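Household Diary of the Residence at Ziltis
Entry for Tuesday, February 4, 2020

The dining table was moved back to the wall this morning, having stood in the middle of the room since the holidays. The floor beneath it was swept and the two worn felt pads on its legs were replaced. The marks left on the boards have not lifted with ordinary soap and will be looked at again in April.

Table coverings. The blue woven cloth from Stasstead was laid first. It has now been laundered on the cold setting as instructed, and the rust-brown stripes have held their color. The white ones have yellowed slightly at one fold. The printed plastic cover was then laid over the right side only, where most of the pouring is done. It had been kept rolled in the hall closet and still lifted a little at one corner, so a dictionary was left on it until noon. The cover was bought as a temporary measure and has been in use for longer than intended. A replacement was priced at Ornbridge and declined. The residence does not require a second cover while the first remains sound.

It was proposed at breakfast that the plastic cover be given up altogether, its pattern being considered too busy beside the woven squares. The gift boxes drew particular objection. The matter was discussed and left as it stands. The starfish have their supporters in this house, and a cover that can be wiped is of more use in February than one that can be admired.

Tea service. The flowered tray is to remain at the back of the table, where the two cloths meet, and is not to be carried to the kitchen with anything on it. The glass teapot is to be kept on the tray between uses, with its lid in place. The lid should be washed by hand. Last month it was put through the machine on two occasions, contrary to the note on the cupboard door, and the note has been rewritten in larger letters. 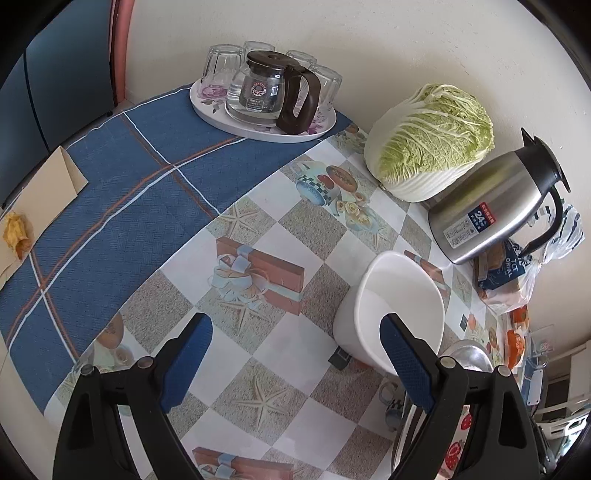 The supply of loose tea was checked after lunch. One packet from Stanciu remains unopened, and the packet now in use will last until the weekend. The price has risen again and the larger size will be ordered next time, provided that shelf space can be found for it. The question of sugar was postponed.

Accounts. The sum of 46 was entered for cleaning supplies and the felt pads, and 40 for the repair of the hall lamp, which was returned in the afternoon and works. The reserve for the dining room now stands at 900. No further spending on that room is planned before spring, with the exception of a curtain rod, should the present one fail.

Weather gray, with wind from the east after three. The window over the radiator was opened for ten minutes and closed again. The draft at the lower sash continues, and a strip of cloth has been pressed into the gap for the night.

To be done tomorrow: return the dictionary to its shelf; wipe the wall behind the table, now that the table is to stay against it; ask at the hardware counter about a stain remover suited to old boards. The spare key has not been found.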